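Packing thread, for anyone about to move and reading the same cheerful advice I've been reading. I have doubts about nearly all of it.

1/ Every moving guide says you need more bubble wrap than you think. Guess who sells the bubble wrap. The Mullason checklist told me to buy 30 meters for a one-bedroom. I have one bedroom and 5 things that can break.

2/ Then there's the idea that a wrapped item is a packed item. People put one bundle in a carton, leave the flaps up, and call it done. The wrap stops scratches. It does very little about a bundle sliding from one wall to the other every time the truck turns.

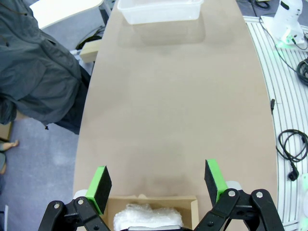
Zineb Ouali: I shipped a whole tea set to my sister with nothing but wrap in the box and not one cup broke. You're overthinking this.

3/ Glad about the cups, Zineb. One tea set is one tea set. I'd want to hear from the person whose box was at the bottom of the stack.

4/ Next claim: clear plastic bins beat cardboard because "you can see what's inside." Sure, until you wrap everything, and then you can see that you own bubble wrap. I paid for four Kamska bins last time and still wrote on every lid with a marker.

5/ Bins with sloping sides also waste space. Put two next to each other and look at the gap near the floor. The sellers measure across the top, of course.

6/ Dusters, fleece, anything fluffy: the guides want these in their own carton, "light items together." Why? A soft thing is padding you already own. Giving it a box with most of the bottom bare is paying to move air. 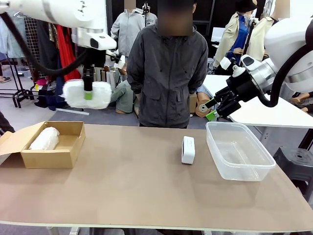
7/ Labels

Tosta sells color-coded room stickers. They look great on the website. My movers put every box in the hallway, stickers and all. Write the room on two sides in big letters and keep your money.

8/ Odd shapes. I have yet to see a guide deal with an L-shaped thing. They all wrap a vase. With an L you end up with padding bunched in the corner and not much at the ends, and the ends are what hit the box.

9/ My way, which you're free to doubt too: lay it all out on one big table before anything goes in a box. Flat pieces and wrapped pieces, with the carton standing at the far end.

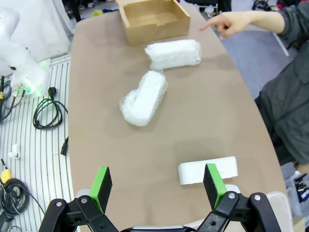
Then argue about the order while it's still easy to change. Flat and heavy goes on the bottom, awkward shapes next, soft stuff in whatever holes are left. If the lid has to be forced, take something out.

10/ El Ouafi quoted me 923 dollars for "full-service packing." I asked what they do with L-shaped pieces. "We wrap them." Okay.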